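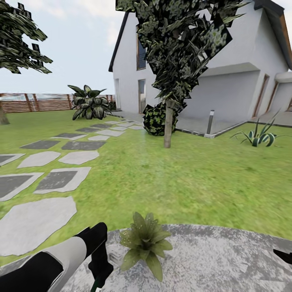 Teaching by Hand: the Garden Table Set

Ollow is our small project on showing a robot a task by remote control. An operator moves a pair of hand controllers, the arms follow, and the run is saved as one demonstration. Everything on this page comes from the simulated garden, which we call Hovutura. It has a house, a lawn, a stone path and a round stone table where the work is done.

We started building the garden in December. Before that all our runs took place on a plain gray floor, and the policies we trained did poorly as soon as the background changed. Grass and speckled stone are harder on the cameras — that was what we wanted.

An operator does 18 practice runs before any are kept. After that a session lasts 2 hours, with a break in the middle. Most new people move too fast at first and close the fingers before the arm has settled. We ask them to stop short of the object, look at the wrist view, and then go in.

The wrist view is the one operators use most once the gripper is close. Depth is hard to judge from the head view alone, and a finger can look clear of an object when it is touching. 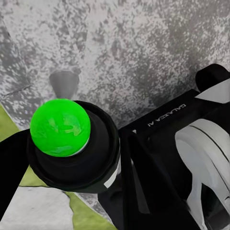 Wrist view: green ball in the black holder, with a gripper finger on either side.

Round objects get extra practice time. A ball can roll if one finger arrives early, so we tell operators to line up both sides first.

Runs are replayed at normal speed and checked by a second person. Long pauses are trimmed, but small corrections stay in. The target for the garden table is 2000 kept runs, split over 3 table layouts.

Page updated February 2023. The next gallery will cover the Elline kitchen.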